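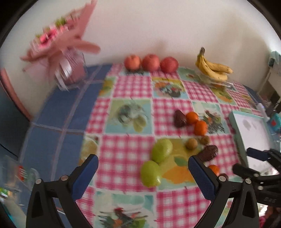 Step 1. Pick the task before you pick the objects

Most guides to collecting demonstrations with hand-held grippers begin with a shopping list. I would leave that until later. Write one sentence that says what the gripper should do, and read it to someone who wasn't in the planning meeting. If they ask "which fruit?" your sentence isn't done.

"Sort the produce" is a bad sentence. "Pick up one green fruit and set it in the tray" is better, though you still have to say what happens when two green fruits are touching. They will touch. Decide now, because your operators will each decide for themselves otherwise, and the policy will learn a blend of their habits.

Step 2. Set the table, and be suspicious of it

I've read plenty of claims that a busy tablecloth makes a policy robust. Maybe. A patchwork print with fruit shapes on it does give the model something to get wrong, and I like that. But one busy cloth is still one cloth. If every episode uses it, you have taught the system that cloth. The same goes for apples that always line up along the wall and bananas that never leave their bowl.

Our rule in the Cliselari set was to move the targets every episode and the background things every 21 episodes. The second half of the rule got skipped a lot. Check for that.

Include things that look alike in color or size. A dark avocado next to an orange is easy. Two avocados lying at different angles, with small brown fruits between them, will tell you more.

Step 3. Calibrate, then don't trust it

Open and close each gripper fully at the start of a session and save that clip. Do it again at the end. Ledis, the logging tool we used, reports a green check when calibration passes. The check means the file was written. It says nothing about whether the finger widths are right, so plot them yourself.

With 2 grippers on one table, also confirm that their clocks agree. Tap the pads together once and find the tap in both recordings.

Step 4. Record

- Start with the pads open and the target in view.
- Approach at a speed you could keep up all afternoon.
- Close on the fruit, lift, move, release. No regrasping in midair.
- Hold still for a second before you stop.
- Keep the second gripper's path the same length as it would be if you weren't being filmed — people get theatrical.

If you fumble, finish the episode and tag it. Don't delete it on the spot. Operators are generous judges of their own work, and a set with no failures in it usually means somebody was tidying.

Step 5. Throw things out, with a written reason

We recorded 3522 episodes for Cliselari and dropped 186. I think that was too few. The filter caught lost tracking and missing frames, and let through plenty of grasps where the fruit rolled and got chased across the table. Watch a random sample at full speed before you believe any filter, ours included.

Step 6. Test on a table you didn't collect on

This is where most of the good news goes away. Change the cloth, change the wall, turn the tray. If the success rate holds, fine. If it drops, collecting more of the same won't help much, whatever the Plomel charts seem to promise with their nice rising lines. Go back to Step 2 and vary what you left alone.

Related
Finger width drift: how to plot it
Sultana: notes on small, round objects
Tagging failed episodes in Ledis
Reading the Plomel charts with care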